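Hand Gripper Build -- Gallery
Workshop pages of the Prumel project
Updated October 5, 2021

Welcome to the gallery of my gripper build. I started this project in May at the Wosamora shared workshop, and I continue it there and at home. The tool is called Prumel. It is a gripper that you hold in your own hand, with two soft fingers and a small camera, and later the same fingers should go on a small robot arm. I want to teach the arm some simple house jobs, like putting a cup on a shelf.

English is my third language, so please write to me if some sentence is not clear. I will correct it.

The parts list, in short. The housing is printed in gray. It took me 4 versions before the two halves closed well, and the first three are now in a box under my bench. The finger pads are from Drason, who sell them in pairs. I tried to cast my own pads before, but they came out of the mold with bubbles, and one of them tore when I pulled it. The small screws and the springs I bought from Llorente. The full tool is 398 grams on the kitchen scale. I would like it to be lighter, but my wrist can accept this for a short session.

The fingers are the part where I spent most of my evenings. They must meet evenly over the full height, or a thin object like a pen will turn when you lift it. I adjust this with two small screws on the inside of the housing, a quarter turn each time, and then I close the fingers and look again. It is slow work. I do it on a table with good light, and I check the gap in the wide camera view also, where the housing takes up much of the picture and a small difference between left and right is easy to notice. 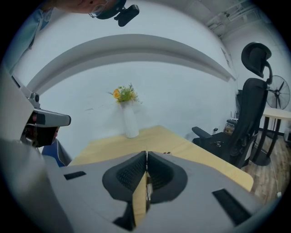
The two black pads close together, with a narrow slit between them. Behind: the table and the flowers.

The wide lens makes every straight line into a curve, so I do not measure anything directly from the pictures. For measuring I use a caliper. But for the question "what will the arm see when the fingers are almost closed?" the wide view is very useful, and I keep one picture from each change of the pads. When I compare them side by side, I can find small mistakes in my assembly -- mostly a pad that I mounted a little rotated.

My notebook has now 800 grasps written in it, with object, result and a short remark. Cups and boxes are good. Cutlery is not good yet, and a flat spoon on a hard table is the worst of all. I think the lower edge of the pads is too round for it. I ordered 2 pairs of another shape from Drason and will test them with the same spoon.

Still on the list for this autumn: a better way to guide the cable along the handle, a softer spring for the trigger, and the adapter plate for the arm. The plate is drawn but not printed. If you build something similar and want the files for the housing, leave a message on the Wosamora board under the project name. The files are free, only the drawings have my notes in three languages, and I did not clean them yet.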